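Ticket 1778: Table top in room 262, seam line and pale patches
Status: open, waiting for supplier
Opened: Nov 15, 2021
Product: Evau work table, light wood top
Location: Plendberg site, room 262

Description of the problem

We have this table since July. It was delivered by Fernandes and the top was put on by their fitter. In the last weeks I see two things which I would like to be checked.

First, there is a thin pale line across the full width of the top. When you stand at the long side, it is in the far part of the table. I do not know if it is a normal joint between two pieces of wood or if it is the start of a crack. In the Fernandes delivery papers I did not find any word about a joint.

Second, the lower right part of the top looks more pale than the rest. The bands in the wood are still there but the color is weaker. I first thought about the cleaner, as we changed to the Vululmont surface cleaner some time ago.

What I already tried

1. I passed a fingernail over the line at 12 places, from left to right. The nail did not catch at any place. With a sheet of thin paper I also could not enter the line.

2. I put a steel ruler of 60 cm over the line and looked against the light. I saw no gap under the ruler. So I think both sides have the same height, but my ruler is not a precision one.

3. I cleaned a small area of the pale part with a cloth and plain water and let it dry. No difference in color. The cloth stayed clean.

4. I turned off the ceiling lights and looked again with only a hand lamp from the left side. The pale part was then much less pale. This makes me believe that a big part of the effect is from the light, but I am not sure if it is all.

5. The few small dark specks near the left edge do not go away with water. I did not scratch on them. They can be in the wood itself.

The square of black tape is our marking for the place where the red cube has to go. I did not take it off for these tests, so I cannot say how the wood looks under it.

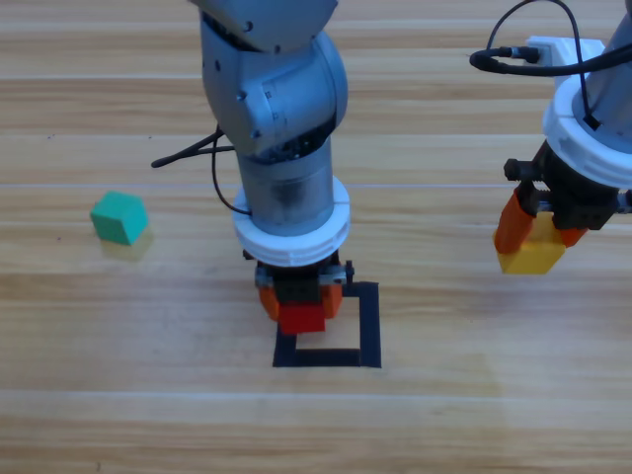
Table top with the pale line, the tape square and the red cube.

Please look also at the second light band in the lower part of the table. It is weak and I noticed it only after I had found the first one. Under the finger it feels the same as the wood next to it. If it is also a joint, then the top is made of more pieces than I thought, and I would like to know this before we order another table of the same type.

Questions to the supplier

Is the line a joint, and should it be visible on a new top?

Can the Vululmont cleaner be used on this finish, or only water and a soft cloth?

If tape stays on the wood for several months, will it leave a mark? We can change it more often, but then the square must be measured again each time, and this takes a good part of the morning.

Update 1, same ticket

Answer from Fernandes by phone. They say a joint is possible with this model, the top can be made from more than one board. They cannot confirm it for our table without the number on the sticker under the top. I looked under the left side and the front side and found no sticker. The back side I could not reach, the table is too close to the wall and I do not want to move it alone.

About the cleaner they had no information and will ask at Evau.

Update 2

We moved the table a little from the wall with two persons. The sticker is there, but the last part of the number is rubbed off. I sent them what I could read.

Until there is an answer we use only water on this table. I put a note on the door of the cleaning cupboard. The tape square stays where it is. The priority of the ticket can go from normal to low, as the table is stable and can be used.

Still open:
- confirmation of the joint (Fernandes)
- information about the cleaner (Evau, through Fernandes)
- advice about tape on the finish
- dark specks at the left edge, only to be noted in the table record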